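Brestska Street Makers' Club
Minutes of the Open Day Review Meeting, February 4, 2023

Present: Guoqing Cui (chair), Lanying Peng, Spyros Vasilakis, Meifang Wan (minutes)
Apologies: Ga-eun Min, who sent a list 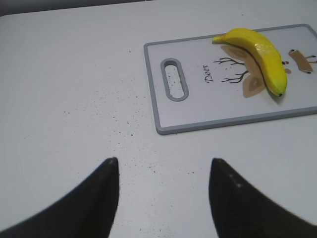

1. Minutes of the January meeting
Approved after Spyros asked that "heated discussion" be changed to "discussion." Changed.

2. The open day
Guoqing thanked everyone who came to set up, and thanked separately those who stayed to put the chairs back. It was a shorter speech.

The door counter gave 461 visitors. Lanying pointed out that it counts people leaving as well, and that Spyros went out for coffee a good deal. It was agreed to report "almost 300" to the landlord and leave it there.

3. The arm demonstration
Spyros reported. The pick-and-place demo ran most of the afternoon on the white table with the fruit and the deer cutting board. Children liked it very much. Their parents liked it for the first few minutes and then asked where the restrooms were.

Points raised:
The approach is too slow for a crowd. Spyros said slow is safe. Lanying said slow is also how we lost the whole back row to the soldering table. Spyros will try a faster approach with the same slow close.
Several visitors asked whether the arm could peel a banana. The answer is no. Guoqing would like whoever said "next year" to identify themselves. No one did.
The cutting board belongs to Meifang and she would like it back.
Ga-eun's list asks for a printed sign saying what the arm is doing, as she explained it herself until her voice gave out. Agreed. Meifang to write it, Spyros to check it, Lanying to take out whatever Spyros adds.

4. Talk by the visitor from Skurnus
Well attended. The talk was announced as 20 minutes and was enjoyed by all for the first 20 minutes. Lanying to send a thank-you note. Guoqing suggested mentioning the length. Lanying will not be mentioning the length.

5. Money
The donation box and the raffle brought in $2,603 between them, more than any of us had guessed. Spyros proposed a second arm. Meifang proposed fixing the heater. Put to a vote: heater 3, arm 1. Spyros asked that his vote be recorded, and it is.

6. Plelel school visit
The teacher at Plelel wants to bring a class in the spring. Five students at a time around the table, the rest with Lanying on the paper circuits. Guoqing to ask about dates and whether any of them are allergic to anything we plan to pick up.

7. Any other business
The key to the supply cabinet is missing again. Spyros has checked his coat. He has been asked to check his other coat.

Next meeting to be set by email once Ga-eun is talking again.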